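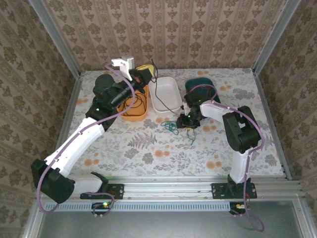

Staffing on the cable sorting line at Rellesham has been the same since July: two operators per shift, as before the arms went in. What changed is the job. The operators used to pull leads out of mixed returns by hand all day. Now they watch the cells, clear snags and take whatever the arms set aside. Long black cables are still the worst case. A loop from the left gripper can run over the white bin in the middle and down toward the right arm, and someone has to decide whether to stop the cell or let it go on.

On Nov 12, 2018, the Zou site wrote:

> We are due to get the same cells from Jillora. Two questions.
> 1. How often does an operator have to step in?
> 2. Did pay grades change? Our people are asking, and the Plivov
> documents only cover the controller.

1. In the last full week we logged 242 stops. Of these, 79 needed a hand inside the enclosure and the rest were cleared from the panel. Thin wire in bundles accounts for most of the 79. Single cables with a free end are seldom a problem.
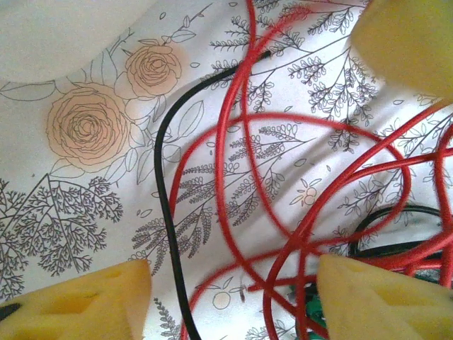

We log a stop as "tangle" only if the operator has to separate strands. If the part is just dropped and picked again, it goes under "regrip". Please use the same split or our numbers will not compare.

2. Grades did not change at first. After 21 shifts the operators asked for the panel work to be written into the job description, and that was done - one grade up, same hours. The complaint now is attention. Hand sorting was tiring on the wrists; watching is tiring in another way, and we rotate people off the cells every two hours.

I can send the log template if you want it. It is a plain spreadsheet.

Rellesham line engineering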